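Vinyl Pressing Orders: New Minimums and Turnaround

From December we are changing how short vinyl runs are booked at our Wekville plant. If you order records through us, or plan to, please read this before sending in your next job.

The minimum for a full pressing stays at 625 copies for 12-inch records. Orders below that will now go to the lathe-cut department, where each record is cut one at a time. Lathe cuts cost more per copy, but there is no stamper to pay for and no test pressing to wait on. For a band that wants a small batch for a release show, this is usually the cheaper route.

Orders of 2,000 or more go straight onto the Humunau press line. The line was serviced over the summer and is now running two shifts – the early one starts at 6 a.m. Last quarter it turned out 3,041 finished records on its best day, sleeved and boxed. 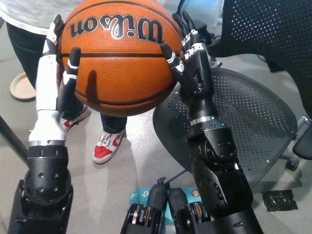 Robotic hands holding a Wilson basketball.

Test pressings are still five copies, sent by courier. Please play them on more than one turntable and reply in writing, even if everything sounds fine. We do not start the main run until we have your approval. Most of the delays we had this year came from waiting on that one email.

Artwork for sleeves and center labels should come in on our own templates. The Prurnent templates were updated in the spring, and the old ones put the spine text slightly too low. If you saved a copy before then, please download a new one. Printed sleeves come from Zawadzka, and they need final files before we cut the lacquer. Changes after that point are charged as a new print job.

A few people have asked about colored vinyl. We can press in red, clear, white and a dark green at the moment. Mixed colors and splatter are available on full pressings only, and no two copies will match.

Masters can be sent as 24-bit WAV files, one per side, with a track list showing the start time of each song. Keep each side under 20 minutes if you want it loud – longer sides are possible, but the level has to come down.

Quotes already issued will be honored at the old price until they expire.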